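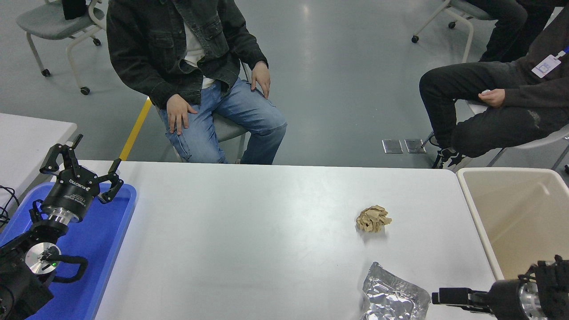

Figure 3. Crumpled tan paper and crinkled aluminum foil on a white table.

3.2 Materials and sorting categories

The household survey treated paper and foil as separate streams from the start. Both are light, both are often crushed before they are thrown away, and both are easily misjudged by weight alone. Residents in the two study areas, Wernell and Zendutstead, received the same printed guide and the same set of bags. The guide listed seven categories: clean paper, soiled paper, foil, rigid metal, rigid plastic, film, and residual waste. Coated papers were assigned to residual waste unless the coating could be peeled off by hand.

Paper and foil items of the general kind shown in Figure 3 were recorded by mass and by state. Three states were used: flat, folded, and crumpled. An item was entered as crumpled if it could not be laid flat without being opened by hand. This rule was adopted after the November pilot, in which coders disagreed most often over loosely folded wrapping paper. Agreement improved under the new rule, but borderline items remained, and these were passed to a second coder.

A total of 143 households completed the full collection period. Each household kept its bags for six weeks and handed them over at a fixed point near the building entrance. Bags that had been opened or mixed before handover were excluded from the analysis of sorting errors but kept in the mass totals. The coding sheet follows the layout proposed by Öztürkmen for packaging audits, with one added column for food residue.

3.3 Treatment of soiled items

Food residue was scored by eye on a scale from zero to three. Foil with a score of two or higher was weighed, rinsed, dried overnight, and weighed again, and the difference was assigned to residual waste. Paper was not rinsed. Soiled paper was weighed as received, so its mass includes moisture and grease, and values for this category should be read as upper limits. We did not attempt a correction for moisture, as storage time in the home was not recorded.

Masses are reported per 1,000 items where categories are compared and per household where the two areas are compared. The first measure is sensitive to item size. Small scraps of foil, in particular, raise the item count with little effect on mass. Fragments that passed through the coarse sieve were therefore pooled and entered as a single item for each bag. The effect of this choice on the error rates is examined in Section 4.1.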